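Atov moves service mesh to short-lived certificates by default

Atov has changed the default certificate lifetime in its service mesh from 42 days to 20 hours. The change ships in the current release and applies to all workload certificates issued by the mesh's built-in authority. Root and intermediate certificates keep their existing lifetimes.

Certificates issued before the upgrade stay valid until their original expiry date. The control plane does not revoke them. Operators who want a clean cutover can force reissue one namespace at a time, which restarts the TLS listener in each proxy but leaves the application container running. Open connections are drained for 25 seconds before the old listener closes. The drain period can be changed in the mesh configuration.

Renewal now starts at half the certificate lifetime, with random jitter added so that proxies started together do not all contact the authority at once. In the previous release, renewal started at 80 percent of the lifetime with no jitter. Clusters that scale up in large batches saw request spikes on the signing endpoint under that scheme, and the release notes list three reports of failed handshakes traced to it.

The signing service has been split from the main control plane process. It runs as its own deployment with two replicas and holds its key either in a cluster secret or in an external key store reached over PKCS #11. The control plane no longer needs read access to the signing key, and the upgrade removes that permission from its role.

Hamel, which runs the mesh in its Prillport and Ernham data centers, tested the new defaults across 51 clusters before the release. Its published notes report higher CPU use on the signing service and no measurable change in proxy memory. One problem came up at the Ernham site, where node clocks had drifted far enough that new certificates were rejected as not yet valid. Atov has since backdated the start of the validity period by five minutes. Clusters with larger clock errors will still see rejections, and the proxy now logs the local time and the certificate start time together when this occurs.

Three items need attention before upgrading. Workloads that copy certificates to disk and read them only at startup will fail after the first expiry and must be changed to reload on file update. Monitoring rules that warn at a fixed number of days before expiry will fire all the time and should be rewritten as a fraction of lifetime. Custom authorities connected through the signing plugin must accept requests for lifetimes under one day, and several reject these unless set otherwise.

The old lifetime can be restored with a single setting. Atov plans to cap that setting at seven days in the release due in January. Support for RSA workload keys is deprecated in the same release, with ECDSA P-256 as the default.

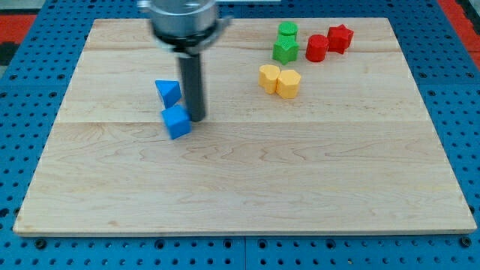
Maple board on a blue perforated platform, with a robot arm at upper left.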